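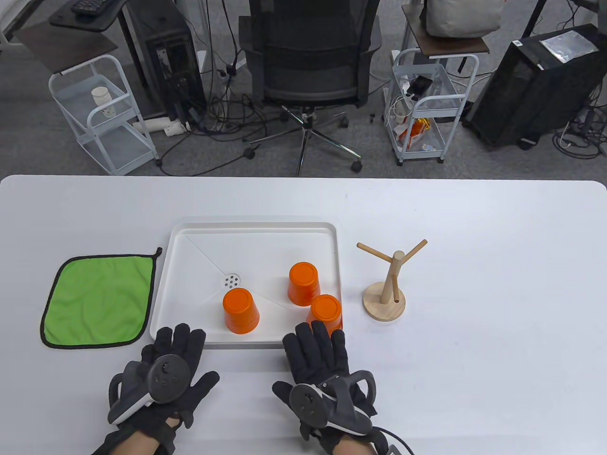
Why does the right wrist pose jump sideways partway through a recording when the left one stays put?
The right controller drops out of optical tracking and the logger keeps extrapolating from the last good sample. Cap the extrapolation at 4 frames, hold the pose after that, and flag the span so it can be dropped before training.

Ticket 291 - Right wrist pose drift during cup task
Project: Tiltell (two-arm home build)
Opened by: Wim Van Rooij
Assigned to: Percy Castaño
Status: Closed, one follow-up

Reported behavior
Replay of the cup task on the arms is good until the right hand goes over the drain tray. The target pose then slides outward, the right arm follows it, and the gripper closes on air beside the cup. Left arm replays clean. Towel and mug tree stay where they are between takes, so it is not a layout change.

Setup
Controllers strapped to the backs of the gloves, thumbstick side up. Three orange tumblers upside down on the tray, towel to the left, mug tree to the right. Logger is the Fullwood branch. Arms run on the Foltero driver board. Base station on the Lehner bracket over the table.

Log

09:15 - Wim. Replayed episode 43 three times. Same slide at the same point each time. Fault is in the recording, so I am leaving the arms off from here on.

09:40 - Percy. Check the strap first. If the controller rotates on the glove you get a constant offset, not a slide, but rule it out.

10:05 - Wim. Strap tight. Marked the glove with chalk and did ten reaches. No movement against the mark.

10:20 - Wim. Swapped left and right controllers and re-paired. Slide stays on the right hand. Not the controller.

10:50 - Percy. Is the cable on the right wrist pulling?

11:10 - Wim. Taped it to the forearm with a slack loop. No change. Leaving the tape on anyway.

11:45 - Wim. Plotted tracking state next to position. State goes from 2 to 1 at frame 915 and position starts to slide on the next frame. It comes back with a step when the state returns to 2. Ring is turned away from the base station when I roll the wrist to get my thumb around the far cup.

12:00 - Percy. State 1 is inertial only. The logger should not be writing those as good samples. Send me the config.

12:25 - Percy. Found it. max_extrapolate is unset in your config and the Fullwood branch reads unset as no limit. Main reads it as zero. My merge, sorry.

13:30 - Wim. Set max_extrapolate to 4 and hold_on_loss to true. Recorded five new takes. Right wrist now freezes during loss and the span is flagged. The step on recovery is still there, smaller.

14:10 - Percy. Expected. Blend on recovery is a separate change. For now drop any episode where the flagged span overlaps a grasp.

15:00 - Wim. Moved the Lehner bracket toward the right side of the table and tilted it down. Five more takes, no state 1 in any of them. Replayed two on the arms and both grasps closed on the cup.

Resolution
Config default fixed on the Fullwood branch. Bracket position marked on the rail. Episodes recorded in August before the fix are to be rescanned for state 1 and not used until then.

Follow-up
Blend on recovery - Percy. Do not start until the rescan is finished.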